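25 July 2021

Slept badly again, and I have decided to stop blaming the mattress, as I have now blamed three of them.

Seija came round before lunch with a paper bag from the Stusavel shop and the look of someone who has joined something. It was magnesium spray. You put it on the soles of your feet at bedtime and it is meant to send you under within 18 minutes. I asked her who had timed it. She said it was on the leaflet. I asked who wrote the leaflet and she said I was being difficult, and she may be right, but I have been sold sleep by a lot of people now and I'm still awake at ten past three listening to the fridge.

For the record, so that I can look back and be embarrassed properly: the Clumia pillow (too hard, smelled of paint for a week), the heavy blanket (like being sat on by a polite dog), the tea, the other tea, the tape over the mouth, which lasted one night. And the Kullow wristband that Barbara lent me in March, which told me each morning that I had slept very well. I'd been up reading until four. When I showed Barbara the little green score she said the band could tell I was resting deeply in my chair. I gave it back.

What annoys me is how sure they all are. Seija's leaflet says 200 people tried the spray and most of them slept better. Better than what? Most people who feel dreadful in one month feel a bit less dreadful the next, spray or no spray. I slept better for nearly two weeks after the pillow came, and I put that down to the pillow until it stopped. Then I put it down to the weather.

I did put the spray on. It stings if you have been walking about barefoot on gravel. Seija had not mentioned that, and nor had the leaflet.

Rang Marjatta after lunch. She says she has slept right through every night of her life and that the trick is to have a clear conscience. Fifty minutes on her neighbour's hedge followed. I don't think her conscience comes into it. I think she has always gone to bed tired, and I spent today moving from one chair to another and had two coffees after three o'clock, which I am writing down here because I would never admit it to Seija.

Then weeded the bed under the kitchen window, badly. The beans have something. Paid the water. Fell asleep over the radio play at half past five — out cold, mouth open, no spray, no tape — and woke at the end with no idea who had done it.

The other thing was the talk at the library, "Sleep and the Modern Home". I only went because Saimi had a spare ticket and said there would be cake. There was cake. The speaker was a Flurina Lüthi, who was pleasant and clear and who I had made up my mind to dislike. She said eight hours is an average and that plenty of people do well on less, and that lying in bed being angry about it is worse than getting up and doing the ironing. I agreed with that, so naturally I started looking for the catch. It came in the last ten minutes, when we were all given a card for a Magaña consultation, 40 for the first visit. Saimi has booked one. She sleeps like a log.

I will say that Flurina Lüthi never claimed anything would work in 18 minutes. She said most things are worth a fortnight and a notebook, and to be suspicious of any that aren't. So I shall do the notebook, mainly to prove the spray wrong. I know that isn't the spirit of it.

Stuck in for today, children's bed and green tree:

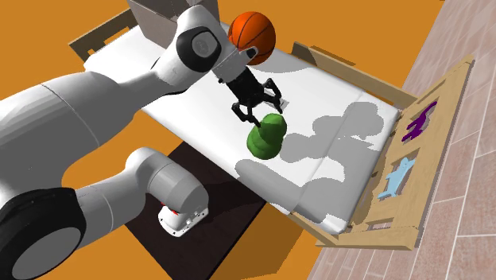
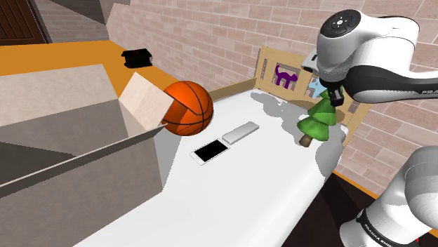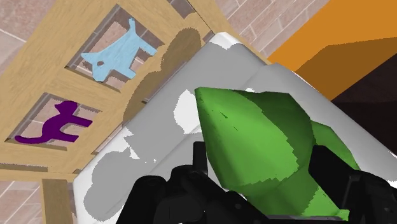
Notebook, night one

Spray: yes, both feet, ten past ten.
Coffee: two. Last one quarter to five.
Nap: yes, an hour perhaps. I am not supposed to have those.
Book: the long one about the canal. On page 627 and still no canal.
Window: open a crack. Moths.
Lights out: eleven, or will be when I've finished this.

Seija is going to ask in the morning and I shall tell her the truth, whatever it is, but not before breakfast. If I do sleep she will want the credit for the spray, and I'll have to explain about the weeding and the cake. Must ring about the beans. Must also find out where the iron went, in case Flurina Lüthi was right and I'm up at three.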